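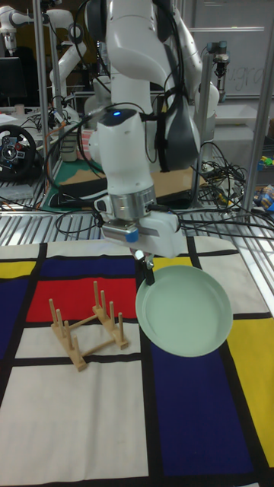

Une poêle tenue par le manche au-dessus de la table d'essai, à côté de l'égouttoir en bois. Photo Follach.

Accueil | Entreprise | Produits | Presse | Contact

Imprimer cette page | Envoyer par e-mail

COMMUNIQUÉ DE PRESSE
Trordale, novembre 2024

Lâchers de vaisselle : Follach suspend la version 9 de son logiciel de préhension et ne promet pas de date

Follach retire de ses cellules d'essai la version 9 de Vadik, le logiciel qui commande la fermeture de ses pinces. Pendant la campagne menée en juin sur le rangement de vaisselle, 63 objets ont été lâchés en cours de transfert. Le journal de la cellule n'en signalait aucun. Pour le logiciel, toutes ces prises étaient réussies.

Personne n'a été blessé. Nous ne tenons pas à en tirer argument : la zone était dégagée au moment des chutes, et il n'est pas certain qu'elle l'aurait été chez un client.

Le défaut se situe dans la confirmation de prise. Vadik considère l'objet comme saisi dès que les doigts rencontrent une résistance, puis cesse de vérifier. Un manche de poêle qui pivote ou un bord d'assiette qui glisse de quelques millimètres ne déclenche donc aucune alarme, et le bras poursuit sa trajectoire à pleine vitesse.

« On nous avait présenté cette version comme la plus fiable de la gamme, sur la foi de 4 000 cycles réalisés avec des cubes en mousse, rappelle Glenys Parri, responsable de la sécurité. Un cube en mousse n'a pas de manche. J'aurais aimé que la question soit posée plus tôt, y compris par moi. »
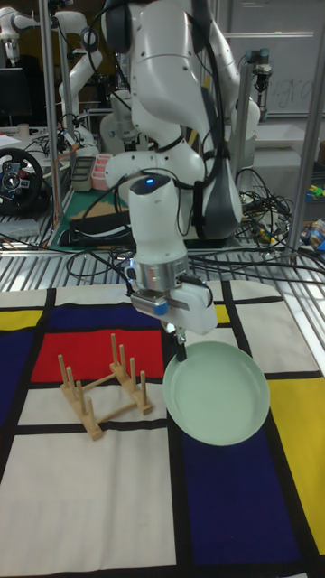

Les essais se poursuivent à vitesse réduite, sous l'ancienne version, avec deux gestes jugés les plus défavorables : la poêle prise par le manche et l'assiette prise par le bord. Un correctif fourni par Trình, notre sous-traitant pour le traitement des signaux d'effort, est à l'étude. Il a tenu environ 200 cycles sur banc. Arnout De Bruijn, directeur technique, refuse d'y voir une validation : « C'est un chiffre encourageant pour une plaquette commerciale. Pour remettre une machine à côté de quelqu'un, il m'en faut beaucoup plus, et avec de la vaisselle mouillée. »

Les exploitants qui ont reçu la version 9 en évaluation sont priés de revenir à la précédente et de maintenir le périmètre fermé pendant tout mouvement en charge. L'arrêt d'urgence n'est pas concerné par le défaut. Les journaux antérieurs au retrait ne doivent pas servir à établir un taux de réussite, même s'ils ont déjà été cités dans des offres, les nôtres comprises.

Le rapport d'incident, rédigé par Hạnh Bùi, sera transmis sur demande dans son intégralité.

Contact presse : Santosh Tyagi, service communication, Follach, Trordale

Imprimer | Envoyer par e-mail

À lire également
- Vadik : notes de retrait de la version 9
- Préhension d'objets à manche : ce que les essais ne mesurent pas
- Khôi Đinh rejoint l'équipe d'essais de Trordale
- Consignes de périmètre pour les cellules en évaluation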